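**Budgeting for a second arm: buy now or stay in simulation until April?**

**moussa_cell** wrote:

We have one arm on a pedestal and a request in for a second. The purchasing form wants a line-item quote with reach, payload, gripper, mounting and spares. The lab lead, Maya Chamoun, wants the reach figure justified before she signs. Two vendors have replied so far. Stosov quotes the arm with controller and no gripper. Drasetti quotes arm, controller and parallel gripper as a package, with a longer lead time.

The task is opening and closing drawers and doors on small storage cabinets set on a bench. All the layout work has been done in sim. Current layout:

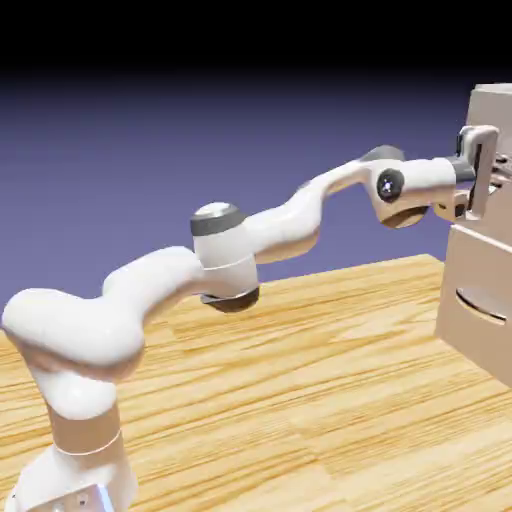
Reach is the number I can't settle. The catalog figure is measured to the flange on one quote and to the wrist center on the other, so the two sheets don't compare directly. The base is at one end of the table and the cabinet is at the other, and with the gripper up at the upper section the arm is stretched over most of the tabletop. If I buy the shorter model I have to move the base in, and then I lose the clear area I wanted for a second fixture. The shorter model saves 2,000 on the Stosov quote.

**gantry_pete** wrote:

Ask both vendors for the distance from the J1 axis to the flange face with the arm at full extension, then add your gripper length yourself. Don't plan to use the last part of the envelope. Pull forces near full extension are poor for anything you have to control, and a sticky drawer will fault the arm.

Also check whether the Drasetti gripper price includes fingers. Ours came with blanks. Machined fingers were 875 for the pair.

**lowvolt** wrote:

Disagree with buying anything yet. You have a working sim. Run the shorter arm in it with the base moved in and see what you lose. That costs you an afternoon.

**moussa_cell** wrote:

I can run it, but the joint limits in the Stosov model file don't match their datasheet. I've asked which is right. No answer yet.

**gantry_pete** wrote:

The datasheet is right until they tell you otherwise in writing. Edit the limits by hand.

@lowvolt sim won't tell him about cable routing or what the pedestal does under load. At some point he has to own the hardware.

**lowvolt** wrote:

It tells him which hardware. I've watched a group buy the long arm for margin and then find they had to bolt the bench to the floor.

One thing on the layout. The lower panel has a recessed oval handle. Before you pay for a standard gripper, check that the fingers fit inside the recess with clearance to open. The upper handle sticks out, so that one is the easy case. I'd budget for two finger sets, or one narrow set that does both.

**moussa_cell** wrote:

Good catch on the recess. I had only been testing the upper section. Adding a finger line to the request.

**tastska_user** wrote:

We run a Tastska arm on a similar bench. Lines that were missing from our first request:

- Mounting plate and fasteners
- Emergency stop and wiring to the existing circuit
- Freight and unpacking
- Spare gripper cable (order one with the arm)
- Replacement cabinets. The fronts wear out. We ordered 6 and should have ordered more.

I'd take the package quote. Splitting the arm and gripper between vendors means two support contacts, and each one will point at the other when communication drops.

**gantry_pete** wrote:

I'd go the other way on that. A bundled gripper is usually marked up, and you're stuck with their flange adapter. Buy the arm bare, pick the gripper after you know the finger geometry. He doesn't know it yet.

**tastska_user** wrote:

Depends on who maintains it. If there's a technician, fine. If it's students, buy the package.

**moussa_cell** wrote:

It's students.

Plan for now: fix the joint limits, rerun with the shorter arm and the base moved in, test both handles, then ask Drasetti for a revised quote with a narrow finger set as a separate line. Maya will hold the request open until April if I get her the reach numbers first. I'll post them when the runs finish.

**lowvolt** wrote:

Log joint torques on the lower panel too. Vendors will ask for them when you question payload.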